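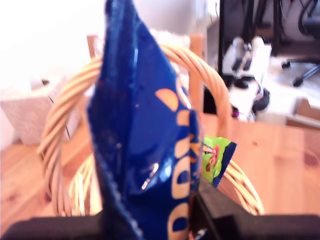

One reader wrote under my last post that marbling is a lot of mess for a sheet of paper you'll only cut up, and would I please get back to stamping. Fair enough! I will, next month. But I'd already arranged to spend a morning at Clino, the little marbling studio in Daltham, and I read the comment out to the owner while she was filling her tray.

She laughed so much she had to put the jug down. "It is a mess," she said. "I've got blue on the ceiling and I couldn't tell you how. But you do cut it up, that's the whole idea. I'd be upset if people framed it."

I first came across her papers at the Tukgate craft market, in a basket of offcuts I nearly walked past. I used mine as the front layer on a batch of birthday cards, and ever since I've had people turning the cards over to look for a maker's name. She started out making end papers for a bookbinder, she told me, and the card makers found her later. Now they're most of her trade. She sold 300 sheets last January, in what used to be her dead month, and I suspect some of us were already thinking about Valentine's.

I asked how she'd learnt. "Badly," she said. "I did a weekend course and came home thinking I knew it all, and then nothing floated. Every drop of paint went straight to the bottom like gravel." It was her size that was wrong (size is the thickened water the paint sits on, hers is made from carrageenan, a seaweed powder). She'd been using it the minute it was mixed. These days she makes it up the night before and leaves it with a tea towel over the top.

"You can't hurry it. I've tried hurrying it. I've stood there with a hand blender at 2 in the morning and all I got was froth."

I wanted to know about paper as well, as that's where I always come unstuck. She uses Semeniuk text weight for nearly everything and brushes each sheet with alum first, so the colour grips. My own attempts at home had slid off into the sink, leaving a sort of beige memory, and when I confessed I'd used ordinary printer paper with nothing on it she was very kind. She did wince, though.

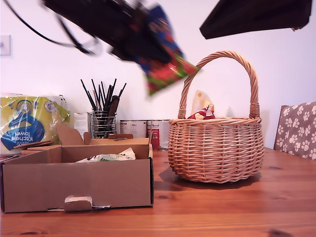

## Combs, drips and bad days

The combs are home-made, all of them. Hers are dressmaking pins pushed through strips of balsa, and the favourite has gone a lovely murky purple from years of being dragged through other people's colour schemes. She let me have a go with it. You pull it towards you, slowly, and the stripes bend over into feathers, and I may have squeaked out loud.

"Everyone makes that noise," she said, laying the paper down from one corner in a single roll of the wrist. Mine went down with an air bubble in it -- a big white moon, right where you'd want to put a sentiment. She told me to keep it and stamp inside the gap. I have, and I like it better than the good one.

Do the bad days bother her? "They used to. I'd bin the lot and go and sulk. Now I trim the decent bits for the offcut basket, and I've had people tell me they prefer the offcuts. You don't always know what you've made until someone else picks it up." She thinks dust is behind most of her failures, with cold weather a close second. On a really chilly morning the paint won't spread at all, and she does her invoices instead.

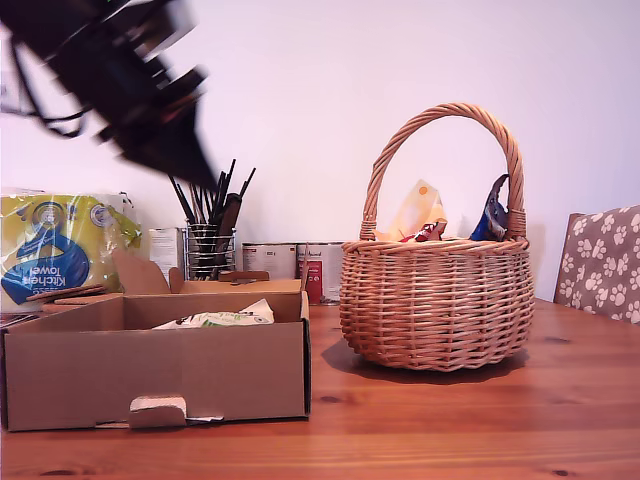

Drying and storing the sheets is the part I'd never thought to ask about, and she had plenty to say. They hang over a clothes airer until they've stopped dripping, then go between boards under a pile of old atlases until they're flat. After that they want to lie down. I'd been rolling mine up in a tube, and she shook her head at me, as a rolled sheet fights you every time you try to cut a straight edge. You needn't buy anything special for it either; an open cardboard box as low and wide as the one on the table there would do me nicely for card-sized pieces, with a bit of tissue between the layers. Full sheets she keeps in a plan chest, sorted by colour, apart from one drawer marked "odd", and I spent far too long in that drawer.

Before I left I asked what she'd tell a card maker who fancied trying it at the kitchen table.

"Start with 2 colours," she said. "People buy the whole set and chuck everything in and get mud. Use white and one other, cut your paper small, and skim the tray with a strip of newspaper before every print. Every single one, even if it looks clean." And gloves, she added, looking at my hands, by then a very odd green.

I came home with 7 sheets and my moon. The sheets are already spoken for (a wedding set, and I'm not allowed to say whose), but I've ordered some alum, there's a roasting tin I can spare, and the tea towel is standing by.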